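Three weeks of moving a robot arm with my hands

I finally have something to write up! If you've been reading for a while you know I spent most of the summer complaining about my simulator setup and not showing much for it. Well, the setup works now, and I've been teaching a robot arm to sort things into a tray by doing the job myself, over and over, with a controller in my hand. It is the most fun I've had with a computer in years.

Quick background for anyone new. I work on small automation jobs by day (conveyors, pick stations, a lot of cable labels) and this is my evening project. The task is one I borrowed from work. We had a line at the Tusdale plant where little parts came off a chute in a heap and a person put each kind in its own section of a tray. I always thought, I could show somebody that job in ten seconds, so why does it take me two weeks to write the program for it?

So this time I'm not writing the program. I'm showing it.

The way it works is that I drive the arm remotely, by hand. I hold a controller, the gripper follows my wrist, and the trigger closes the fingers. The software writes down everything: where the joints were, what the cameras saw, how hard I was squeezing the trigger. One pass through the task is one demonstration. You collect a pile of those, train a policy on them, and then let the policy drive. If it's been shown enough good examples it does something close to what you did. If it's been shown sloppy ones, it copies the slop very faithfully.

My teleop software is a thing called Skerell, which Borislav Yordanov got me onto after a long phone call in February. Borislav taught me most of what I know about grippers, and when I told him I was recording demos with the arrow keys he went quiet for a moment and then said, "Please stop doing that." He was right. With the keyboard I could only move one direction at a time, so every demo looked like a crane at a shipyard. Over, stop, down, stop, close. The policy learned the stops too! It would hang there above the part for a second or two, thinking about nothing, because I had been hunting for the right key.

With the hand controller all of that went away. My moves got curvy and quick and a bit messy, and the trained arm moved that way as well. I can recognize my own habits in it. I always come at a part a little from the left, and so does the arm.

Some things I've learned so far, in no special order.

Do a warmup. My first few demos of any evening are bad. I throw out the first three without looking at them now.

Don't fix a mistake by pretending it didn't happen. At first, any time I fumbled a grasp I hit the discard button. I ended up with a lovely clean set of recordings in which nothing ever went wrong, and then the policy dropped a part and had no idea what to do next. It carried an empty gripper all the way to the tray and opened it, very politely. So now I keep the fumbles as long as I recover from them in the same recording. Going back for a part you dropped is a skill and it has to be shown like any other. Backlund (that's the policy code I'm using, I just pull whatever is newest) doesn't care whether a demo is pretty.

Move the tray! This was my biggest mistake of the whole project. I recorded my whole first batch with the tray square to the table, in exactly the same spot, and the success rate was terrific right up until I nudged it. Turn it a few degrees and the arm would set parts down carefully on the divider. Now the tray gets a new spot and a new angle at every reset, and so do the parts. Some of them land right up behind the tray wall, where from the front you can only see a bit of them poking out. Those used to make me groan. Now I'm happy to get them, as they are the ones the policy needs most.

Slow is fine, but don't freeze. If you need to think, think before you press record. I say the order out loud before I start. Blue, orange, orange, green. My family has stopped asking.

As for numbers, the current set is 82 demonstrations, and 67 of those are from after I switched controllers. I've been training 3000 steps at a time and then checking, which takes long enough to go and make dinner. On the last check I ran it 11 times from fresh layouts and it got the first part into the right compartment in nine of them. Getting all of the parts in, start to finish, is still more like a coin toss. The round ones are harder than the flat one. If the fingers close even a little off center on a cylinder it can squirt away, and in the simulator it will roll until it meets something.

Next up is more demos with the parts jammed in close to the tray. When a cylinder is leaning on the outside wall there isn't much room for a finger to get in behind it, and I've been working out the approach by hand before I record any. My best one so far is to come in high, turn the wrist so the fingers run along the wall, and drag the part out an inch before picking it up. It feels like getting a pen out from behind a couch cushion. I did it over and over on Thursday night until I could do it without looking at my thumb.
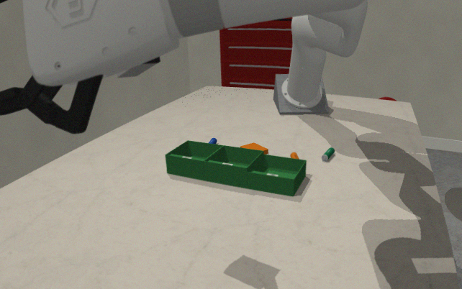 Filed under: Robot Arm Diaries

The layout I've been practicing on has the green cylinder out in the open to the right of the tray, and that one's a gift. You could pick it up half asleep. The other three are back behind the tray, and the blue one is tipped up and partly hidden by the wall, so it's the one I save for when I'm properly warmed up. All three compartments start out empty, and each kind of part gets its own.

I go back and forth on which part to pick up first. Doing the easy one first feels good and gives you a nice calm start, but then the policy gets very confident about easy ones and I'm not sure it's seeing enough variety at the beginning of a run. This week I'm going to record half of them hardest-first and see if it makes a difference. If anyone has tried this, tell me what happened!

The other thing I want to try is a second person. All of these demos are mine, and I suspect a policy trained on one pair of hands gets a bit narrow. Borislav has offered to record a couple dozen from his place if I can get Skerell to log in remotely. He comes at everything from straight above, slow and steady, so it will be interesting to see what happens when his style and mine get mixed together. Maybe a better arm, maybe one that can't make up its mind.

I'm also putting a parts list and my reset settings up on the Skornus page, probably over the weekend, once I've cleaned out the folder names. A few are not fit for the public.

Comments

pegboard_dan
The empty gripper delivering nothing to the tray made me laugh, mine did the same thing for a month. Keeping the recoveries in helped me too. Do you mark them separately or just throw them in with the rest?

(reply from the author)
Just in with the rest for now! I put an "r" at the end of the name so I can pull them out later if I want to compare.

Lorna K.
I teach middle school and have zero robots but I read this whole thing. So it's basically learning by watching, like the kids do? Including the bad habits?

(reply from the author)
Including the bad habits, yes. Mine all come in from the left.

tmw
On ordering: I tried hardest-first on a stacking task. It got better at the hard piece and a little worse at everything after it. Small test though. I'd shuffle the order and record more.

Borislav Y.
I do not come at everything from straight above. Send me the login.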